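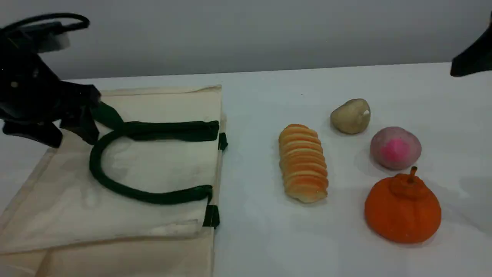
A canvas bag with green handles.

In March I decided that I would go to the market with a list and follow the list. My wife laughed a little, but kindly. Before this I was the kind of person who goes out for onions and comes home with two melons and a fish, and then we have no onions.

We moved to Nolte four years ago for my work. In the first year I did all my shopping at the big supermarket near the highway. I was shy about my English, and at the supermarket you do not have to speak. You take the thing, you pay the machine, you go home. I think in that year I had maybe one real conversation in a week outside of the office.

The Sunday market was the idea of Ayane Sakai, my colleague. She told me that the eggs were better and that I should practice saying no to people. I did not understand the second part until I went. At the market in Nolte every seller wants you to taste. If you taste the pear, you feel you must buy the pear. I bought a lot of pears.

So now I have a method, and I want to write it down, also because my brother Kazuhiro asked me for it by email and my answer became too long.

First, I write the list on Saturday evening and I write it in the order of the stalls. The market is one long street with a bend at the pharmacy. Before the bend there are vegetables and flowers, after the bend there are bread, cheese, eggs and the man with the knives. If bread is at the top of my list I walk past all the vegetables too fast, and then I have to come back against the crowd with a full bag.

Second, I go at eight. At seven the sellers are still unpacking and they are not in the mood. At ten there are too many strollers. At eight you can stand and ask how to cook a thing. I learned in this way what to do with celery root, and also with the small bitter greens which I still do not know how to spell.

Third, I carry only cloth bags. I have several and they are all a bit ugly from washing. The best advice I can give about a cloth bag is to look at the handles before anything else. Thin handles cut into the fingers when you have potatoes. I carried five kilos of potatoes up our hill one time with thin handles and I could not type well on Monday. A bag which stands up by itself is nice in the shop, but on the bus it falls over like all the others.

Heavy things go in the bottom, this everybody knows. What I did not know is that bread should go in its own bag, even if the bag is almost empty. Bread with a warm crust next to lettuce makes both of them sad. 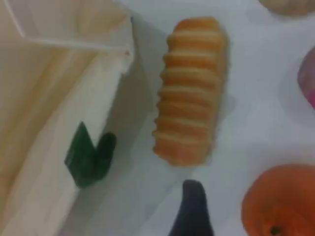

Orange and ridged, a toy bread roll.

About bread I could write a separate post. There is a bakery stall called Vondotano, after the bend, on the left side. They make a dark loaf with caraway which I did not like for one year, and now I cannot eat soup without it. The woman there corrects my pronunciation every time. I used to be embarrassed, and now I say it wrong a little on purpose, so she has something to do.

My first time at her stall I wanted to ask for half a loaf. I said "a half bread, please" and she asked which half. I did not know it was a joke, so I thought about it seriously and said the left. She still calls me the left half. Last month she said it in front of my wife, and I had to explain the whole story on the bus home.

Now the money. I kept the receipts and small notes for one season, and I spent 294 dollars at the market. In the season before, when I bought without a list, it was over 400 - I cannot say exactly, because I was not writing it down then. We also throw away less. The cucumber which becomes water in the back of the refrigerator does not happen so much in our house now.

There are things I still do badly. I cannot pass the plum stall. I buy cheese for more people than we are. And I still say yes when someone gives me a piece of pear on a knife, only now I eat it, say thank you, and keep walking. The first time I did this I felt like a thief up to the corner.

Kazuhiro, you asked also about the soup. It is two leeks, three potatoes, one celery root if it is small, and water to cover. Salt at the end. Mother puts milk, I do not. Eat it with the dark bread, and call me when you have tried it.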